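Grasp pose is right in simulation, low on the real arm — is it the planner or the calibration?

Asked by tiwari_cell
November 20, 2018
Tags: hand-eye calibration, grasp planning, depth sensor, Panda

I have a Franka arm with the stock gripper housing and a pair of thin fingers on it. There is a fixed depth sensor on a crossbar behind the table, looking down across the work area. Perception gives me a point cloud, I cut out the table plane, cluster what is left, and hand the clusters to Lendik for grasp planning. Lendik gives back a pregrasp, a grasp and a lift pose. So far so good.

In simulation it works every time. On the real arm the fingers end up low. For tall objects you would not notice. For small ones the tips touch the cardboard before the fingers close, and the controller stops with a contact reflex error. If I add 7 mm to the z of every grasp by hand, small parts get picked up fine in the middle of the table. Toward the bin the same 7 mm is too much and the fingers close on air.

The vendor of our calibration tool (Bindora) says my calibration is good because the reprojection error is low. A colleague says the planner is bad and we should train a network that predicts the grasp from the image and skip all this. I don't believe either of them, but I can't show that they are wrong.

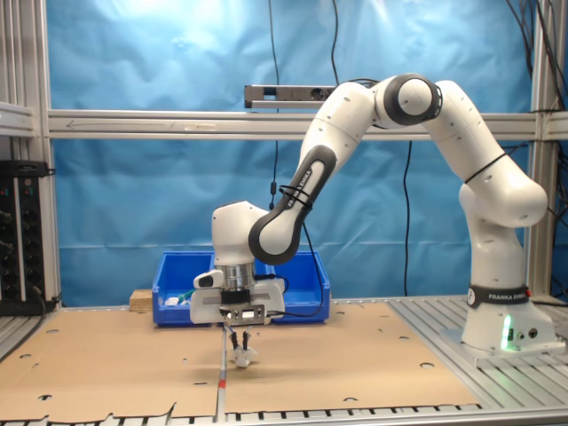 Fingers at the grasp pose with the 7 mm offset added, small white part, middle of the table.

What I have tried:

Redid the hand-eye calibration twice. The result moved a little each time and I have no idea which one to trust.

Slowed the arm down to 10 percent. Same error, so I don't think it is tracking.

Moved the part from one cardboard sheet to the other. The error changes some, but I did not write the numbers down. I know.

Turned off collision checking in Lendik. The pose is the same, it just gets there by an uglier path.

Config, in case it matters:

planner: lendik
tool_frame: hand
approach_distance: 0.10
plane_removal: on
plane_threshold: 0.007
z_offset: 0.007

What I'm asking is how to tell a calibration error from a planning error without replacing half the stack. I would also like to know if anyone has seen Lendik do this by itself.

Comments on this post

dunari_dev: What is your tool frame? You have it set to "hand" and the fingers in your picture sit in a bracket under the housing. Are they the ones in the robot description file?

tiwari_cell: No, they are ours. I edited the finger length in the file the planner loads. I'm not sure the controller knows.

dunari_dev: Then that is where I would start.

Mamta Kandpal
Accepted by the poster

Low reprojection error tells you the solver found a transform that agrees with the data you gave it. If all your calibration poses were bunched in one part of the workspace with the wrist at nearly the same angle, it will agree with that data and be wrong everywhere else. I have yet to see a vendor put this in the manual. So I would ignore that number and measure something physical.

First take the camera out of it. Close the fingers, put the arm in hand guiding mode, and touch the tips to the table at a bunch of places. Include points near the bin and points near the front edge. At each one write down the z the robot reports for the fingertip frame. That frame has to use your real finger length, so get a ruler and check it, and then check that the planner and the controller have the same number. You have two files and you changed one of them. That alone can give you a constant offset.

Fit a plane to those points. If the fit is good but the plane is tilted, your base and your table are not parallel, and that is fine as long as everything downstream knows it. If the fit is bad, look at your surface. You are working on cardboard, two sheets with a seam between them. Cardboard bows and it gives when you press it. I would not argue about millimeters on top of it until I had touched it in enough places to know its shape.

Now put the camera back in. Take the cloud of the bare table, transform it to the base frame, and compare its height with your touched plane at the same spots. Three things can come out of this:

The cloud and the touched plane agree. Then calibration is fine and the fault is in the tool frame or in the planner.

The cloud is off by a constant. Check the tool frame again before you touch the calibration, because a wrong fingertip length gets into both measurements.

The cloud is off by an amount that grows toward one side. That is a rotation error in the extrinsics, or depth bias in the sensor at that range. Given that your offset works in the middle and fails by the bin, I would put money here, but measure it first.

About your plane_threshold: you are throwing away everything within 7 mm of the table. A small part loses its bottom 7 mm, and whatever is left has a centroid that is too high. So this error pushes the grasp up while something else pushes it down. You may be looking at the sum of two mistakes, and if you fix only one it will seem to get worse. Don't panic when that happens.

And please take the z_offset out while you test. Every cell I have been called to look at had one of these in it, and in most of them the person who added it had left.

On training a network: it will need ground truth grasps in the robot frame. You would get those through the same calibration. If it learned from successful picks on that exact table it might soak up the bias, and then somebody bumps the crossbar and you start over. I am not against learned grasping. I am against using it to avoid a ruler.

Comments on this post

tiwari_cell: Did the touch test, 118 points. It took most of the afternoon. The controller had the old finger length, so that was part of it. After fixing that, the cloud is close to the touched plane at the front and drifts away from it toward the bin. So rotation, I guess.

Mamta Kandpal: Rotation or depth bias. Put something flat and rigid at the bin end, take a cloud, then move the sensor closer and do it again. If the error shrinks a lot it is depth.

tiwari_cell: Will do. I also dropped the threshold to 2 mm and now I get junk clusters along the seam between the sheets.

Mamta Kandpal: Yes, you would. Use one sheet of something stiff, or filter clusters by size.

graspguy

Had the same thing. Just use visual servoing and you don't need calibration at all. Works great.

Comments on this post

dunari_dev: With a fixed camera behind the arm, what do you servo on when the hand covers the part?

graspguy: you track the gripper

dunari_dev: The part is what I asked about.

dunari_dev

Mamta's answer covers the diagnosis. I work on the Dunari driver and use Lendik on the side, so I can speak to whether Lendik does this by itself.

It can, in one case I know of. When a cluster is shorter than the finger pad, the planner tries to center the pad on the cluster and places the tips below the bottom of the object. There is a check that is supposed to raise the pose until it clears the support surface. The check uses the plane that perception publishes. If you remove the plane and don't pass it along as a collision object, there is nothing to clear and the check passes without telling you. I consider that a bug. The maintainers consider it documented.

To find out if it affects you, print the grasp pose and the plane height together just before execution. If the fingertips are below the plane in the planner's own numbers, then the planner is asking for a bad pose and no calibration will save you. If the numbers look fine and the real fingers still hit the table, it is what Mamta said.

I would log both on every attempt and keep the logs. I don't trust a fix in this area until I have seen it hold after the cell has been powered off and on again, and half the "solved" threads on this site stop well before that.

Comments on this post

tiwari_cell: Plane was not being passed. Tips were below it on the small parts and above it on the taller ones. So calibration, finger length and this, all three. Thanks, I think.

dunari_dev: Sounds right. Leave the thread open until you have redone the extrinsics.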